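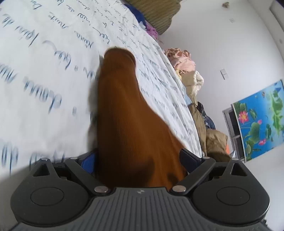 Open afternoon at Grukado, quick notes before I forget it all. Went over with Halima Ndung'u and ten of us from the Dorkurberg group. Train was late so we missed the intro and most of the coffee.

The subject was clothes. Knitwear mostly, on a bed, with hand-held grippers. Squeeze, lift, lay it down, again. Leonardo Bianchini did the talking and kept it short. Knits are a pain, he said, they stretch where you grab them and the fold ends up somewhere you didnt want it. A printed sheet makes it harder for the software too, all that blue handwriting under the garment. He likes that. Homes have printed sheets.

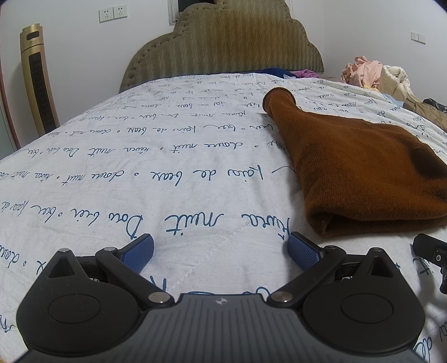

Then we got a turn. Three at a time, 7 minutes each, never long enough. Grab near the fold and not too deep, or you pick up the bedding as well. I picked up the bedding. Halima got a sleeve over cleanly on her second go and was unbearable all the way home.

Questions ran over. Somebody asked about socks (later), somebody asked about price (no answer). Good long back and forth on how many tries you need before a folding arm learns anything usefull, I lost the thread halfway.

Next visit is Flerkovura in August, warehouse picking this time. Closed shoes please, they are strict. Names to Halima by email, put Dương in the subject line if you want a seat in the Dương van.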